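Automated Handling, Unit 6 handout
Gripper care and setup on the bread cell
Prepared by Sadia Naqvi, Brullham Technical Program

Read this before the August lab block. It covers the two-finger gripper on the Ronditz cell, from fitting the fingers to the first test pick. Arm calibration is in Unit 4 and is not repeated.

6.1 Before you touch the gripper

Move the arm to the service position and set the controller to manual. Lock out the drive power. The wrist camera stays powered from a separate supply, so its live view remains on the screen during the work. Do not use the live view as proof that the cell is locked out.

Take all food items out of the cell. Wipe the trays and the rail with a damp cloth, then a dry one. Crumbs in the finger slides are the most common fault on this cell. They show up as a slow close or as a finger that stops short of its end point.

6.2 Fitting the fingers

Each finger is held by 2 screws. Start both screws by hand, seat the finger against the shoulder of the slide, then tighten in turn. Check that the tips meet evenly over their full width. If one tip leads the other, loosen that side and reseat it. Do not file or shim a finger to correct a bad seat.

Run the cable back through the strain relief and leave enough slack for a full turn of the wrist joint. A cable that is tight at the end of travel will pull on the connector and give random loss of the finger position signal.

6.3 Width and force settings

Open width: 60 mm
Approach speed: 50 percent of the cell default
Force setting: 16 on the controller scale
Number of closing stages: 2

The first stage closes at speed until contact. The second stage holds at the set force. Bread gives under load, so the contact point drifts inward for a short time after the first stage ends. The controller must not read this drift as a lost part. Set the drift window in the Niltow software under Grip, Soft Parts, and save it to the recipe. A change that is not saved is dropped at the next restart.

6.4 Test pick

Place one long roll in the pick area and run the cycle one step at a time. Stop after the close step. In the wrist view, check three points:

Contact is on both sides of the roll, near the middle of its length.
The finger tips are clear of the tray lip and the rail.
The crust is not split or creased at the contact point.

If contact is too close to one end, correct the pick position. Do not raise the force to make up for a poor position. If the crust creases, lower the force by one step and repeat with a new roll. A roll that has been gripped before is softer and gives a false result.

Record the final values on the Rosenthal sheet and initial it.
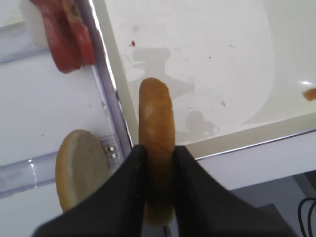 Fig. 6.1. Wrist view at the close step, long roll between the fingers.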